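Healthy Start Retail Project: progress report to the Walitz Fund
Prepared by Mitali Sarkar, project lead, Clarivero
March 13, 2023

1. Recruitment

The household survey closed with 215 completed returns. Of the households that replied, 51 agreed to a follow-up interview in May. Response was weakest in the Debnath estate, where letters were delivered late, and a second mailing has gone out to those addresses. Anwara Majumder is handling replies.

2. Shopping diaries

Diaries are being entered by hand. The main difficulty is loose produce, which participants record by price, by weight or by piece. Entries by piece are converted using a standard weight table, and entries with no unit are set aside.
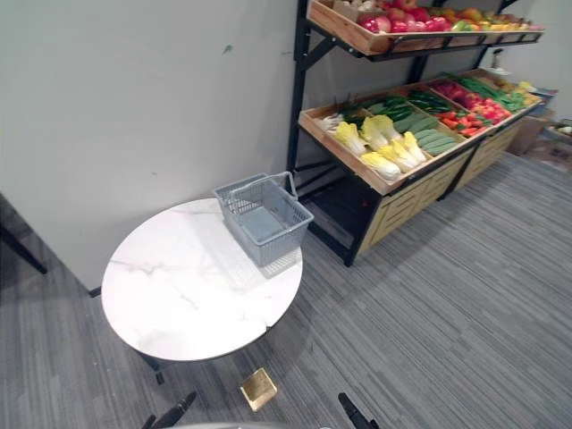 Sunil Saha has checked the first batch of entries against till receipts. Two errors recur: multi-buy offers entered at full price, and frozen vegetables coded as fresh. The coding guide has been amended on both points and the batch will be entered again.

3. Voucher scheme

Printing is complete at 3,000 vouchers. Zonditz has agreed to accept them at both of its branches, subject to a signed redemption agreement — the draft is with Rizwan Dissanayake for comment. Vouchers will cover fresh and frozen produce only.

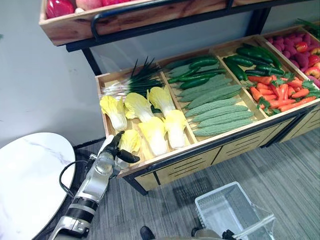 Redemption data will be supplied monthly, by branch and product group. It will not identify households, so voucher use can be linked to diary records only where the participant has kept the stub.

4. Budget and risks

Spending is within the agreed limit. Postage is over its line because of the second mailing and has been met from travel. The main risk is delay to the redemption agreement. If it is not signed before the May interviews, the voucher questions will be dropped from the schedule and asked by telephone later.

Janaka Gamage will send the revised interview schedule separately.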